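Clodeck und die Sache mit dem Steg: Warum der Vergleich für uns Bootsleute interessant ist

März 2025

Ihr erinnert euch bestimmt an den Streit um den Schwimmsteg von Clodeck, über den ich im Januar schon mal kurz geschrieben hatte. Jetzt gibt es endlich Neuigkeiten, und ich bin ehrlich gesagt ganz schön überrascht! Die Betreiberfirma und die Eigner der beschädigten Boote haben sich außergerichtlich geeinigt. Ich hatte fest mit einem langen Prozess gerechnet (und mir schon die Termine freigehalten).

Kurz zur Erinnerung für alle, die neu dabei sind: In einer stürmischen Nacht hatte sich ein Teil des Stegs samt Festmachern gelöst, und 3 Boote trieben gegen die Kaimauer. Am schlimmsten hat es die Forico erwischt, eine alte Segelyacht mit 38 Fuß, Riss unter der Wasserlinie, Ruder verbogen. Verletzt wurde zum Glück niemand. Gestritten wurde dann darüber, wer zahlt. Clodeck meinte, die Eigner hätten ihre Leinen bei der Sturmwarnung doppelt legen müssen, so stehe es in der Hafenordnung. Die Eigner sagten: schön und gut, aber was nützt die beste Leine, wenn die Klampe mit dem halben Steg davonschwimmt?

Genau an der Klampe hing am Ende alles. Das Gutachten vom Büro Keskinen kam zu dem Schluss, dass die Verankerung seit Jahren nicht richtig gewartet worden war. Danach ging es wohl ziemlich schnell mit dem Angebot. 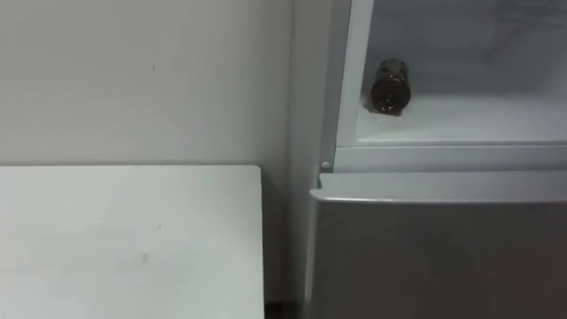
Vanderleia Arruda sieht den Vergleich allerdings weniger rosig als ich: Die Reparatur werde zwar zu 100 Prozent übernommen, schrieb sie mir, auf den Kosten für Kran und Winterlager blieben die Eigner aber bis auf eine Pauschale von 2000 Euro sitzen, und wer in der Saison nicht segeln könne, bekomme dafür gar nichts.

Da hat sie natürlich einen Punkt. Der Nutzungsausfall ist bei Freizeitbooten ja sowieso so ein Thema, beim Auto diskutiert man darüber viel selbstverständlicher. Trotzdem finde ich, die Eigner sind ordentlich rausgekommen, so ein Verfahren kostet schließlich auch Nerven, und mit zwei Instanzen läge die Forico noch ewig an Land.

Was ich selbst daraus mitnehme: Ich hab am Wochenende meinen Liegeplatzvertrag rausgekramt und mir die Haftungsklausel durchgelesen (zum ersten Mal, ich geb's zu). Meine Leinen hab ich auch gleich fotografiert, mit Klampen und allem.

Der neue Steg soll übrigens von Zakthorpe kommen und vor dem Sommer liegen. Bis dahin müssen die Gastlieger auf die Nordseite ausweichen, da wird's eng, also lieber vorher anrufen!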